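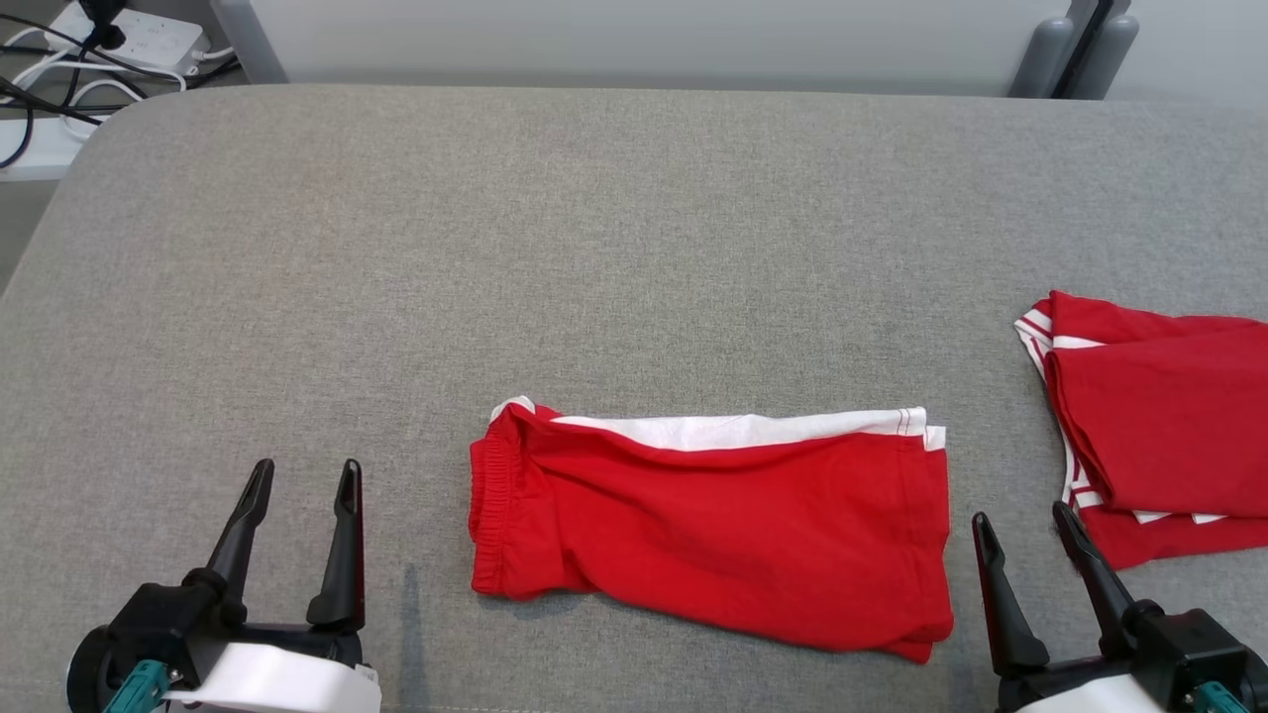

4.3 Safe Practice During Garment Folding

Steron Two-Arm Workcell, Operator Guide
By Bianca Marinescu
16 Jan 2018

These rules apply whenever the arms are powered.

1. Place garments on the padded surface only while both arms are stopped. Keep finished items clear of the item being folded.

2. Confirm that both grippers are open before starting a cycle. Do not reach between the fingers to adjust fabric.

3. Route power strips and cables outside the reach of the arms and away from the operator's walking path.

4. Set the folding speed to no more than 400 mm per second. During teaching, the limit is 199 mm per second.

5. If a waistband or hem catches on a finger, press the stop button and release the fabric by hand after the arms have come to rest.

CAUTION: A stopped arm may still hold pressure on the work surface. Wait 45 seconds before touching the gripper housings.

NOTE: Loose flaps and uneven edges do not call for a stop. Record them on Form 22 and correct them at the end of the cycle.

6. At the end of the shift, return both arms to the rest position and sign the cell log. Exceptions to this section require written approval from Murali D'Souza, Site Safety.

2 comments | 22 shares

Contact: Steron Documentation Office, Tuseck
© 2018 Steron. All rights reserved.
Back to top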